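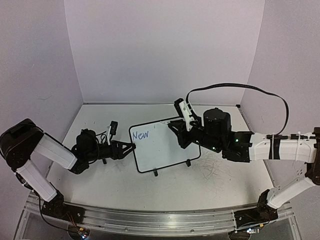 双臂写字单元：右臂线缆、扶板和零点复校，求意见

版块：装调与维护 > 桌面协作臂

sandro_grasso（楼主） 09:14

这台单元从四月开始归我维护。两条臂装在同一根铝型材导轨上，面对面，中间放一块带脚的小白板，一条臂扶板，一条臂拿马克笔写字。控制器是 Fistden 的，夹爪手指是 Derkex 的备件，线缆按 Dreßler 的规格自己压的头。前任留下的文档只有一页接线表，别的要自己摸。

目前的问题有三个。

第一个，右臂的线在上面绕了一个很大的圈，从上臂一直绕到后墙附近再回到夹爪端。这样走线手腕转动时不受拉，但线圈自己会晃，晃起来腕部相机的画面跟着抖。左臂的线短，就缠在电机旁边，没有这个毛病。

第二个，白板没有固定，只靠两只小脚站着。笔压稍微大一点板就往后让，一让字就歪。现在的程序是让空着的那只夹爪靠在板边上挡着，挡得住左右，挡不太住前后。

第三个，每次换笔以后笔尖位置都要重新教。换一次笔要停 21 分钟，大部分时间花在这上面。

我打算先处理线缆，再处理扶板，最后做复校流程。请做过类似单元的人看看顺序对不对。

eifion_wynne 09:40

顺序反了。先做零点复校。零点不准的时候你去调扶板力度，调出来的参数等零点改完全部作废。

线圈大一点无所谓，能转到位就行。我们那台走的也是高线圈，用了很久没有断过芯。

timo_meinecke 09:52

不同意楼上。线缆必须先弄。腕部相机抖的时候做复校，标定点的像素位置本身就带误差，你复校出来的零点也是错的。

楼主说一下线卡的位置，上臂上绑了几处，哪些是拉死的，哪些是活的？

sandro_grasso（楼主） 10:05

上臂全程都有扎带，夹具端那一段是活的，肘部那一段是拉死的。中间的我没有逐个试，下午拆的时候看。

相机支架是白色打印件，螺钉没有松，我用手推过。抖动我认为是线圈带的，把线用手托住以后画面就稳了。

timo_meinecke 10:11

那就是线圈的问题。做法：

1. 断电，夹爪张开到中位，手腕转到程序里用到的最大角度，两个方向都转一次。
2. 在最大角度的姿态下量线圈需要的最短长度，在这个长度上留一点余量，多出来的往肘部收。
3. 肘部原来拉死的扎带剪掉，换成魔术贴，收完线再定位置。
4. 手腕回零，看线有没有碰到相机镜头前面。
5. 上电，低速跑一遍完整程序，人站在急停旁边。

第二步不要在零位量。零位量出来的长度到了极限角度一定不够，会把电机上的插头拽出来。

nokuthula_pillay 10:30

补充一条，剪扎带之前在线上贴标签，标出原来的位置。我们 Sulleder 那边的单元，同事收线收过头，又没有标记，最后花了半天才恢复到原来的走法。

另外楼主的扶板方式能不能发张图？光说“靠在板边上”不好判断。

sandro_grasso（楼主） 10:47

写字时从腕部看过去就是下面这张。扶板的手指在板的下端，笔由对面那只夹爪横着拿。
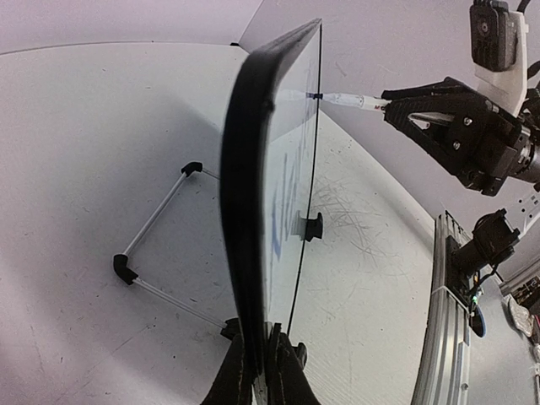
腕部相机视角：手指在板下端，对面夹爪横握马克笔

手指夹得很低，这是前任程序里的位置，我没有动过。再往上夹会不会和笔打架我没有把握，所以一直不敢改。

另外桌面上那一片划痕我来的时候就有，不知道怎么来的。

nokuthula_pillay 11:02

夹得太低。笔尖在上面推，支点在下面，板当然往后倒。你要么把夹持点抬到板高的中间，要么给板做个底座。

我的建议是做底座。两条臂都在动的单元，少让一条臂承担定位，后面的麻烦就少。桌面上打两个定位销，板脚卡进去，扶板那条臂只管轻轻带住。

eifion_wynne 11:10

做底座我反对。楼主这台的用途就是双臂配合，板钉死了，扶板那条臂就成摆设了，程序也要全部重写。

抬高夹持点就够了。把手指放在板的侧边，中间偏上，笔写到那一侧的时候扶板的手往下让一段，写完再回去。这个动作在 Fistden 的示教器里加两个路点就能做。

nokuthula_pillay 11:18

加路点不是两个的事。让位的时候板是没人扶的，那一瞬间笔如果还压着，板照样动。你得让笔先抬起来，等手换完位置再落笔，每换一次位置就多一次抬笔落笔。短词还好，写长句子笔画会接不上。

eifion_wynne 11:25

抬笔点放在两个词中间就不影响笔画。

nokuthula_pillay 11:27

可以，前提是他的程序是按词分段的。楼主，是按词还是整句一条轨迹？

sandro_grasso（楼主） 11:41

按词分段的，每个词一个子程序，词和词之间笔会抬起来。最长的一个子程序有 738 个路点，其余的都比它短。

那我倾向先试 Eifion 的办法，不行再做底座。定位销要在桌面上打孔，打了就回不去，我还要问别人。

jannik_petersen 12:20

我来讲复校，前面三位都没有展开。

你换一次笔停那么久，我怀疑是每次都把整个工具坐标系重新教了。没有必要。笔夹在夹爪里，变的基本上只有两个量：笔尖伸出的长度，还有笔在手指之间的角度。手腕以上的部分没有动过，不用管。

我的流程：

一、换笔之前，用手动模式把右臂开到一个固定的检查姿态，记下各关节读数。
二、夹爪张开，取下旧笔，擦干净手指内侧的齿纹。马克笔的墨沾在齿纹里会让新笔打滑。
三、放新笔，笔帽先不要取。笔尾顶到一个固定的挡块，这样伸出长度每次差不多。
四、夹紧，取笔帽，回到检查姿态，对比关节读数。读数不一致就说明手腕被你碰动过，先解决这个。
五、把笔尖慢慢移到一个已知的参考点，只改工具坐标里的长度一项，存盘。
六、在废纸或者板角上画一小段横线、一小段竖线，看粗细是否均匀。不均匀再去改角度。

做熟以后几分钟就完。挡块用一小截型材加一颗螺钉就行，固定在导轨旁边。

sandro_grasso（楼主） 12:35

确实每次都是重教整个工具坐标系，前任那页纸上这么写的，我就照着做了。

夹紧力你们设多少？我这里设的是 100，单位是控制器自己的刻度，满量程是多少我没有查到。

jannik_petersen 12:44

刻度值没有办法直接比，不同的手指刚度不一样。你用实际效果定：夹住以后用手拧笔杆，拧不动，笔杆也没有被压扁，就可以了。笔杆如果压出白印，说明大了。

timo_meinecke 12:50

夹紧力还要看电机温升。连续写字的时候夹爪一直在出力，设得太大，电机会越来越热，最后控制器报过温把夹爪松开，笔就掉了。在板前面掉笔，笔尖会在板上拖一条。

你可以写一次停一次，摸一下电机外壳。烫到手不能停留就降。

sandro_grasso（楼主） 16:28

下午做完一部分，汇报一下。

线缆：按 Timo 的步骤做了。肘部拉死的那段松开以后发现里面的线有一处外皮压扁了，芯没有断，包了一层绝缘带，等 Dreßler 的新线到了再换。剩下的扎带我试了一遍，中间还有一处也是拉死的，一起剪了。线圈没有收多少。转到极限角度的时候它差不多要用到现在这个长度，能收的余量很小。

所以抖动只减轻了一部分。Eifion 说得对一半，高线圈本身没有错。

扶板：我把挡板的手抬高了，现在一只爪子靠左边，一只爪子在右边，词和词之间换位。

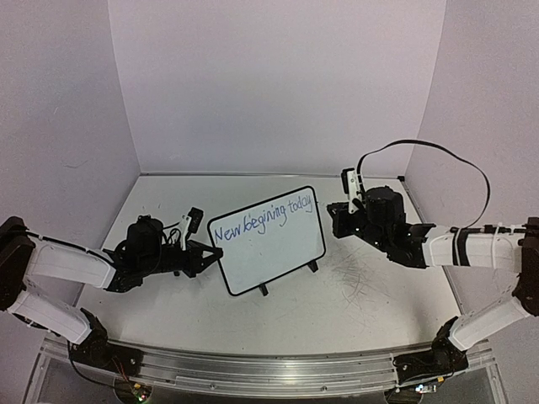
换位的时候板还是会有一点点动，主要出在左手离开的那一下，手指和板边之间有摩擦，离开的时候把板带了一下。我把离开的方向从斜着抽改成水平退，好了很多。

复校还没有做，挡块明天装。

eifion_wynne 16:40

水平退是对的。再慢一点，前面一小段用最低速度，离开板边以后再提速。

板的一边如果被抬起来了，写下一个词之前要让它落回去，不然整行字是斜的。

nokuthula_pillay 16:46

字本来就在往右上斜，拼写也少一个 n。拼写先不说，斜的问题我认为和换位有关。右边被带高一点，后面的词就跟着往上走，按词分段的程序不会自己补偿。

这就是我说底座的原因。

sandro_grasso（楼主） 16:58

拼写是文本文件里的错误，begining，输入的时候就少了一个字母，已经改了，和机器没有关系。

斜我不确定。程序里的基线我查了，本身带一点上扬，是前任设的，要先改平再看剩下多少是板的问题。

timo_meinecke 17:05

先改基线。不要同时动两个变量。

腕部相机你平时用来干什么？如果只是看，可以用它量板的边框角度，每个词写之前拍一次，角度超了就停机报警。比做底座简单，也不用打孔。

sandro_grasso（楼主） 17:12

现在只用来看和录，没有接到程序里。接进去要改控制器的通信，我没有做过。

jannik_petersen 17:30

别急着接。你那台连腕部相机的外参都没有复过，线缆刚动过，支架也用手推过，这时候拿它量角度不可信。先把外参做一遍。

还有一件事，导轨下面的电路板，你上电以后看一下插头有没有松。单元跑久了导轨会有振动，插头往外退是常见的。我们有一次右臂偶尔掉线，查了两天，最后就是底座旁边那块板的插头退出来一点，指示灯还亮着，所以一直没有怀疑它。

sandro_grasso（楼主） 17:44

好，加到清单里。现在的清单是这样：

换右臂压扁的线，等料。
装换笔挡块，按 Jannik 的流程复校，只改长度。
基线改平，同一句话重新写一遍。
左手退开的前段再降速。
检查导轨下两块电路板的插头，加标记线。
腕部相机外参。

底座先不做。

nokuthula_pillay 17:50

可以。我保留意见，基线改平以后如果还斜，希望你把底座再考虑一次。不想打孔的话，用双面胶贴一块薄板，薄板上开槽，效果接近定位销，撕了也不留痕迹。

eifion_wynne 17:58

贴板我不反对，能撕就行。

sandro_grasso（楼主） 次日 11:20

更新。

挡块装好了，用的是一截边角料型材，拿螺钉固定在导轨侧面。连续换了几次笔，每次画的横线竖线粗细都正常，角度没有再改过。第一次做的时候关节读数对不上，原因是我取旧笔的时候用力太大，把手腕带偏了。后来改成一只手托住夹爪本体，另一只手抽笔，没有再出现。

基线改平以后重新写了一遍，还是有一点斜，比之前小。所以板确实在动。薄板的办法我下周试。

导轨下面的插头，左边那块是紧的，右边那块有一个能用手按进去一点。按紧以后点了一点热熔胶，旁边画了标记线。

夹紧力降到了刻度 80 以下，具体值等连续运行完再定。昨天的运行日志里有 139 条夹爪温度预警，以前我没有看过这个日志，不知道有这个东西。

timo_meinecke 11:31

预警先于过温停机，出现这么多说明你一直在临界上。降是对的。再看一下预警集中在哪条臂上，如果都在拿笔的那条，就只降那条，扶板的不用动。

sandro_grasso（楼主） 11:36

都在右臂，拿笔的那条。左臂没有。

jannik_petersen 11:49

右臂笔杆上垫一圈薄硅胶套，夹紧力可以再往下走。套了以后笔的中心会变，要重新对一次参考点，角度也要看一眼。

sandro_grasso（楼主） 11:55

硅胶套手头没有，热缩管行不行？

jannik_petersen 12:02

行，选内壁不带胶的。缩完等凉了再夹。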